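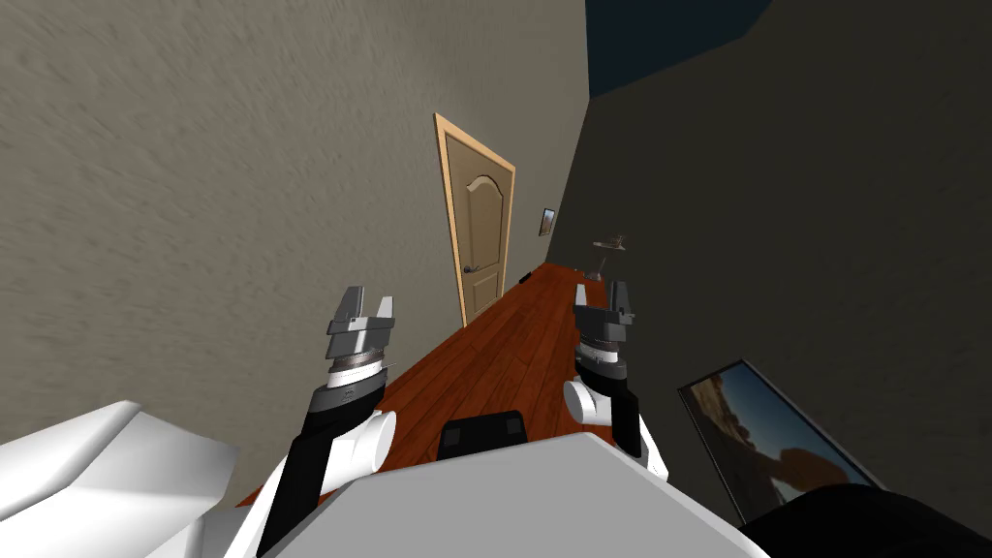
Opinión > Ciudad > Caminar sin prisa

Llevo años defendiendo una idea que a mis amigos les parece una manía: ¡hay que volver a casa por otro camino! Da igual si se tarda más. El martes salí del trabajo, dejé a un lado la avenida de Nidlow y me metí por las callejuelas de detrás del mercado, 900 metros que no había pisado nunca (y eso que vivo aquí desde niña). Encontré una fuente, un zapatero y un olor a pan que todavía me dura. 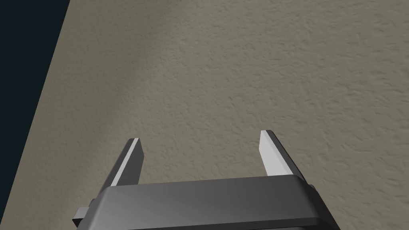
Mi vecina Grethe Hafstein me discute que eso es perder el tiempo. Yo creo que el trayecto de siempre se nos borra: llegamos al portal y no recordamos ni un semáforo. En cambio, de una calle nueva me acuerdo de todo, hasta de los timbres.

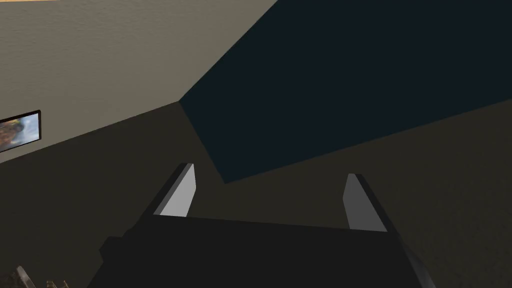 Tampoco hace falta una gran expedición. Basta con doblar seis esquinas antes, o con ir un rato al lado de alguien que camine a otro paso, los dos en paralelo, como esos dos dedos que se alzan de la pinza oscura, uno cerca de cada lado. Con mi hermana lo hago cada domingo y siempre acabamos en un barrio distinto, hablando de cosas que en el sofá no saldrían jamás. ¡Probadlo en junio, cuando anochece tarde!

Contacto | © Bruvbridge | Volver arriba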